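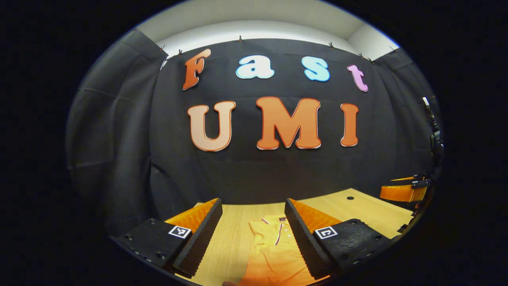 Fast UMI hand-held gripper, open over a polo shirt, at the Fondport demonstration

Gunn hand-held gripper set
Order code 3550. Hire only, 400 per day.

Amra Stojanovska went to the Fondport open day on May 19, 2023 for Sirnen. Her notes:

The big letters on the curtain promise speed. I'd want a stopwatch on it before I said the same. The ridged pads look sensible for cloth, and the fingers open wide enough for a bunched-up shirt. Folding one neatly is another matter – ask to see your own garments tried, including the awkward ones.

The sales sheet claims 87 per cent of folds pass first time. It doesn't say who judged them.

Weight with case: 880 g
Spare pads: sold in pairs
Also fits: Breton wrist strap
Availability: from September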